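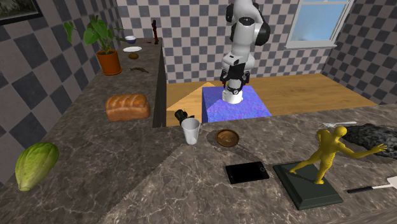 Robot arm behind an L-shaped marbled counter (computer rendering)

Drorville Community Board > Town Government > Village hall lease with Folside

Folside lease renewal – who is following this?

millrace_ken
The agenda for the next village board meeting has the Folside lease on it again. Old business, item 6. The packet has the draft renewal but not the rent schedule, which is listed as "to follow." They did the same thing in May with the paving bids and we got the numbers handed out on paper at the door.

For anyone new, Folside leases the old highway garage on Canal Street from the village. The lease runs out at the end of the year. The draft would renew it for 40 months with an option for more. I read it twice and could not find any language on who pays for the roof.

Is anyone planning to speak?

tansy64
I'll be there. The roof is in section 9, by the way. It says the tenant handles "routine upkeep" and the village handles "structural items." It doesn't say which one a roof is.

porchlight_d
A roof is structural. Any lawyer would tell you that.

tansy64
Replacing it, yes. Patching it every spring, I'm not sure. The village has been patching it every spring and paying for it out of the general fund. I asked for the invoices and got them in a week, so credit to the clerk's office for that.

millrace_ken
Can you post them?

tansy64
I have them on paper. I'll type up the totals when I get a chance. The last one was $990 and it was for one visit.

oldcanalrd
I don't see what the fuss is. Before Folside the garage sat with a padlock on it for years and we were paying to insure it. Now somebody pays rent, plows the lot and keeps the lights on. If we spend $990 on a patch, we are still well ahead. Renew it and move on to the sewer line, which is a real problem.

porchlight_d
Agree on the sewer line. Disagree on the rest. Being ahead of zero is a low bar. Pultstead leases out its old firehouse and puts the full rent schedule on its website before the vote. I want to see the schedule before anyone votes on it. I don't think that is a lot to ask.

oldcanalrd
Pultstead has a paid administrator and twice our tax base.

porchlight_d
You don't need an administrator to scan one page.

gravelbar
I live three houses down from the garage. My issue is trucks. The current lease says no deliveries before 7 a.m. The draft takes that out. I compared them side by side and the whole paragraph is gone. I called the village office and was told it was covered by the noise ordinance. The noise ordinance doesn't mention deliveries at all, it covers music, dogs and construction.

I have no complaint against Folside. They have been decent neighbors and when I called them last winter about a truck idling they moved it. But I would like it in writing.

millrace_ken
Good catch, I missed that. Do you know if anything else came out?

gravelbar
The part about parking on the grass strip got shorter. I think that is only cleanup. The insurance section is longer than before.

hobart_lane
I've sat through more of these meetings than I care to remember. What usually happens is that a board member moves to table it until the schedule is in the packet, there is a second, and it goes to the next month. The lease doesn't expire until December so there is time to do that twice. If you want it tabled, call your trustee before the meeting. By the time of public comment they mostly know how they're voting.

oldcanalrd
And if it gets tabled twice then Folside starts looking at Margaritis Park out by the interchange, where there are empty units ready to go. Then we own a garage with a bad roof and no tenant. I have seen this village talk itself out of a good thing before. The feed mill is the one everybody remembers.

hobart_lane
The feed mill closed because the rail spur closed. The board had nothing to do with that.

oldcanalrd
The board spent a year arguing over the access road while it was happening.

hobart_lane
It did argue over the road, I will give you that. I still don't think it changed anything.

tansy64
Could we leave the feed mill for its own thread? There already is one.

Totals, as promised. There are 3 invoices, all from the same roofing outfit. They are $990, $640 and $415. All three were approved as part of the monthly bills with no separate vote, and that is allowed at those amounts.

porchlight_d
Thanks for doing that. So $2,045 all together. It's less than I expected, to be fair.

oldcanalrd
So as I said, we are well ahead.

porchlight_d
We don't know that until we see the rent.

millrace_ken
Update. I stopped in at the office this morning and asked for the rent schedule. It isn't finished. The village attorney has it and the clerk expects it back before the meeting but couldn't promise. She did write down the delivery hours question and said she would pass it on. She also told me the packet online is the September 2018 version and there may be a corrected one, so check again before you print it. It's 95 pages with the attachments, most of them old survey maps you can skip.

gravelbar
Thank you for bringing up the hours. I'm going to send a letter as well since I work evenings and can't make the meeting. Does it get read out loud or just filed?

hobart_lane
If you ask in the letter for it to be read, they will normally read it. Keep it under a page. Get it to the clerk by noon the day before.

tansy64
I can bring a copy and read it during public comment if they don't. Send me a message.

gravelbar
Will do, thanks.

oldcanalrd
For the record I have no problem with putting the delivery hours back in. That seems fair and I doubt Folside would object. I just don't want to see the whole lease held up over it.

millrace_ken
It could be amended from the floor – they did it with the ball field agreement. I'll ask my trustee tonight if that is possible here and post what I hear.

porchlight_d
Ask about the roof too. One sentence in section 9 would settle it.

millrace_ken
Already on my list.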